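**Pralline: two-arm bottle sorting, project report**
December 30, 2018

Status: task works, mostly. Numbers below are final for the semester, the Stostcombe comparison isn't done and won't be in this version.

## What we were trying to do

Get two arms to put pill bottles from the table into a clear bin, learning only from teleop demos. No bottle models, no markers. The question was if a wrist camera on each arm is enough or if you also need a fixed one looking at the whole table.

## Data

700 demos total, recorded starting in October. Threw out 119 of them (dropped frames, operator mistakes, one bad calibration that we caught too late). Held back a further 200 for validation. Bottles get re-placed by hand before every demo, the bin stays on the right. Sizes and colors mixed on purpose, because our first model (Uso) basically learned "go to the big orange one" and ignored everything else.

Demos can start with bottles already in the bin. This matters more than we expected, see Results.
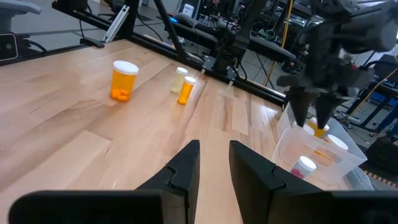 *Fig. 1. View from one wrist camera: three bottles on the table, three in the bin, other arm over the bin.*

## Method

Wattimena is the second model. Same network as Uso, but it gets both wrist views stacked plus joint positions. Predicts the next 5 actions then re-plans. Tried longer chunks, arms got jerky near the bin wall. Trained on the lab desktop overnight, nothing fancy.

## Results

- Uso: fine with one bottle, bad with several. Goes back to the same spot after a miss.
- Wattimena: much better at picking a different bottle after a miss. Still weak on the small ones.
- Fixed camera added: helped a little on the far side of the table, not enough for us to say its needed.

Biggest failure is a crowded bin. The arm comes down over a bottle thats already in there and either stops or tries to grab it back out. Clear plastic is also hard, wall edges catch the light and the model seems to treat the glare as an object. We didn't test this properly.

## To do

Rerun with an opaque bin. More demos with small bottles. Fix the gripper offset on the left arm, it drifts over a long sesion and we've been re-zeroing by hand. Success rate table goes in the appendix once the logs are merged.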